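Greifer streikt, mal wieder

16/10/2023

Kurz, muss gleich weiter. Nach 71 Griffen hat der Handgreifer auf einmal nachgelassen, Flasche rutscht durch, Deckel auf, Pfütze. Dachte erst an die Rippenfinger von Arnby – die sind aber noch gut. War eine Schraube an der Halteplatte, locker seit September vermutlich. Hätte ich sehen müssen, steht ja im Haline-Handbuch, alle 45 Griffe nachziehn. Naja.

Nachgezogen, wieder ran an den Tisch: 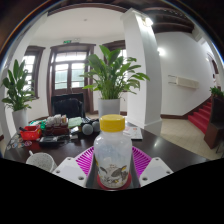
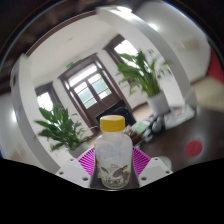

Beide Male die kleine Flasche mit dem gelben Deckel zwischen den Fingern.

Was noch offen ist

Schraubensicherung bestellen (Vlček hat welche). Ersatzplatten, 2 Stück. Und das Protokol nach Clurnitz schicken – heute noch.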